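Craft swap tables return to Kondmont hall

KONDMONT - The Flostari craft group will bring back its handmade goods swap in September, with 40 tables set up in the Ramanauskas hall. Doors open at 5 p.m.

Visitors may bring knitted or crocheted pieces, small pouches, charms and ornaments. Items should be clean and free of loose threads.

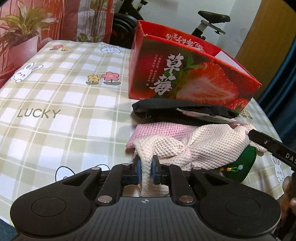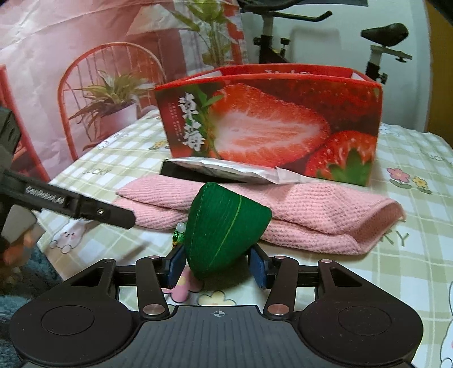 Knitted items and small pieces with green tassels on a table.

Each person can trade up to six items. Anything left at closing time will go to the Fodex thrift shop, which has taken the leftovers in past years.

The group is also asking for empty cardboard boxes and paper envelopes - small ones are best - to pack the ornaments. They can be dropped off at the side door any afternoon before the swap.

Entry is free. Parking is behind the hall.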